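Ticket: Upload queue stalls, thumbnails missing in shared albums
Product: Heneo photo sync, desktop client
Site: Dustwood office
Opened: 13/12/2019
Assigned to: Nithin Poduval
Status: Resolved, monitoring
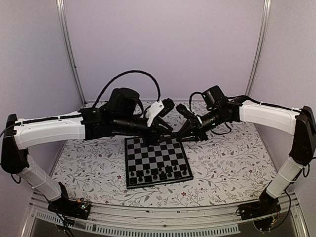
Attachment 1: chessboard on patterned cloth

Problem as reported
Photos added to the shared folder upload to the server but show as gray tiles in the album view. Opening a tile gives the full picture. The queue counter in the client stops at 11 remaining and does not move. Restarting the client clears the counter for a few minutes, then it returns to the same number.

Environment
Client on two desktops, wired network. Album storage is on the Linia file server, thumbnail cache on the same machine but on a separate volume. The cache volume was added in May by Frerichs during the disk replacement. No proxy between the desktops and the server.

Log, first session
Checked service status on the server. Sync service running, thumbnail service running. No crash entries.
Uploaded a test photo from desktop A. Transfer completed. Full picture opens, tile stays gray.
Repeated from desktop B. Same result, so the client install is not the likely cause.
Checked free space on the album volume: plenty. Checked free space on the cache volume: also fine.
Set thumbnail logging to verbose and uploaded the test photo again under a new name. Log shows the job being accepted, then "write deferred" every 70 seconds with no further detail.

Log, second session
"Write deferred" is also what the service logs when it is over its open file limit. Limit on this server is set to 200. Count of open files at the time of the test was at the limit and stayed there.
Listed the open files. Nearly all were old cache index files from albums that had been deleted. The service opens them at start and never lets go of them, because the index still lists the deleted albums.
Raised the limit to 800 and restarted the thumbnail service. Tiles appeared for the test photo and for the backlog. Queue counter went to zero on both desktops.
Left it overnight. Open file count had gone up again by morning – slower than before, but still climbing. Raising the limit is a workaround only.

Fix
1. Stop the sync service, then the thumbnail service. Order matters; the sync service restarts the other one if it finds it down.
2. Copy the cache index folder to another volume.
3. Run the index rebuild with the option to drop missing albums.
4. Check the rebuild report for errors before going on.
5. Start the thumbnail service and wait for "ready" in the log.
6. Start the sync service.

Result
Rebuild finished without errors. Open file count is low and steady after repeated uploads from both desktops. New tiles show up within a few seconds. The higher limit has been left in place for now.

Open items
Deleting an album from the web page still leaves its entry in the index. Deleting from the desktop client removes it correctly. Reported to the vendor as a separate defect – no reply yet. Until there is a patch, delete albums from the client only.
Verbose logging is switched back to normal on the server. Index folder copy can be removed when this ticket is closed.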